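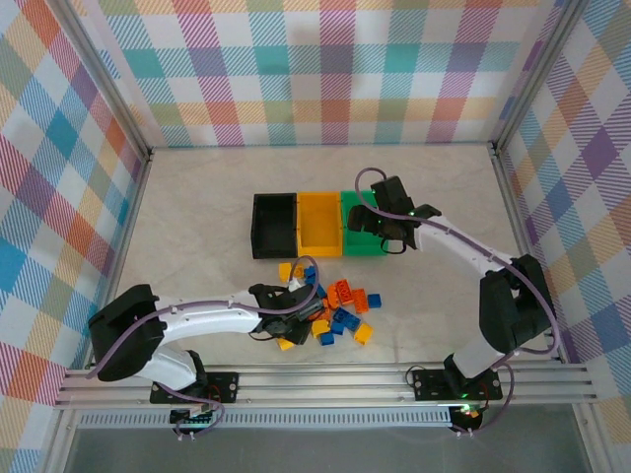 Plaid Comes Back to the Kitchen Wall

For most of the past decade, people who bought wallpaper for a kitchen bought plain colors or a small leaf print. At Wasero, a wallcovering shop that opened with 60 patterns and now stocks 122, plaid used to sit on the bottom shelf. It has since moved to the front window.

Halldóra Arnardóttir runs the shop and orders the stock. She says customers ask for pale plaids most often, with pink or light blue stripes on white. Dark tartans still sell, mainly for studies and hallways. "People want a pattern they remember from a tablecloth or a school dress," she says. "They don't want it to look like a hunting lodge."

Plaid is harder to hang than it looks. The stripes have to meet at every seam, and they have to run level, even when the ceiling doesn't. In old houses it seldom does. Snædís Þorgeirsson has hung paper for 30 years and starts every plaid job with a plumb line in the middle of the most visible wall. She works outward from there and lets the mismatch fall in the corner behind the door.

Scale matters too. A wide check can swallow a small room, and two sizes of the same check side by side will look like a mistake to some people and a choice to others. Þorgeirsson tells clients to tape up a full-width sample and live with it for a week. She also orders an extra roll on every job. Matching a large repeat wastes paper, and a later batch may be a slightly different shade.

A diagonal layout, with the squares turned to stand on their points, takes more paper still. She charges extra for it and tries to talk people out of doing a whole room that way.

With this much going on at eye level, Arnardóttir keeps the rest quiet. She likes a cream floor or counter, a little veining if the owner wants stone, and color in things that can be put away. Her own kitchen has one plaid wall, in yellow and lavender. The other three are white, and she has no plans to paper them.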